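Postma Robotics Course
Unit 6 handout: Setting up and looking after the two-arm flower cell
Bring this with you to the lab. There is space on the back for your own notes.

Welcome to my favorite unit! Soft stems, floppy leaves and two arms sharing one table will teach you more about good setup than any stack of wooden blocks. We call the cell Gresismont, and you'll keep it in shape for the whole of April.
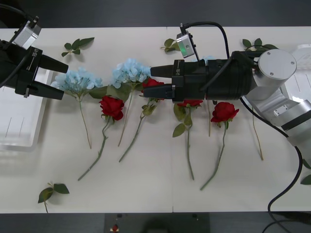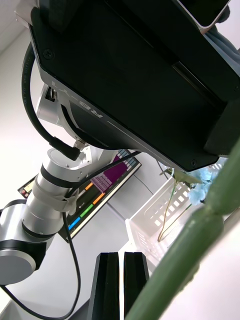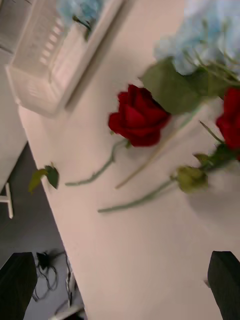 The flower cell, from a fixed camera and from the wrist cameras.

Why do we check the cables before we check the cameras?

A cable that pulls tight can nudge a wrist camera on its bracket, and then any camera check you did first has to be done over. Get the cables right, then leave them alone while you look at the views.

Morning setup

1. Arms off, emergency stop pressed. Walk around the table once with your hands in your pockets and just look.
2. Follow each cable with your fingers from the wrist back to the base. You want slack at every joint and no sharp bends. Straps should be snug enough to hold the cable and loose enough that it can slide a little.
3. Hand-tighten the threaded collars on the connectors. No pliers, please!
4. Check the screws on the camera brackets with the small hex key from the Clorer kit. If one turns, write it in the log before you tighten it.
5. Wipe the fingers with a dry cloth. Fibers from fabric petals love to collect in the grooves.
6. Release the stop, power up, and send both arms home one at a time, left first.
7. Open and close each gripper ten times and listen. A healthy one sounds the same on every stroke.

Camera check

Put the Breltar target card in the middle of the table and take one still from each view. Compare them with the reference stills in folder 239. If the card has moved by more than a finger's width in a wrist view, the bracket has slipped, so go back to step 4. (This is the part where people get hooked, by the way. You start to see tiny shifts everywhere.)

Grip force

Start at setting 52 for thin stems. Go up in single steps until the stem stays put when the wrist turns. Blooms get picked up by the stem, never by the head.

The cycle log

Our last set of finger pads lasted 1,578 cycles, which was a lovely run. Inspect the pads every 515 cycles and note any shiny patches. Swap both pads on a gripper together, even if only one looks worn.

For next time: draw the cable path of one arm from memory, mark the spot where you think it will wear first, and bring the drawing to the lab.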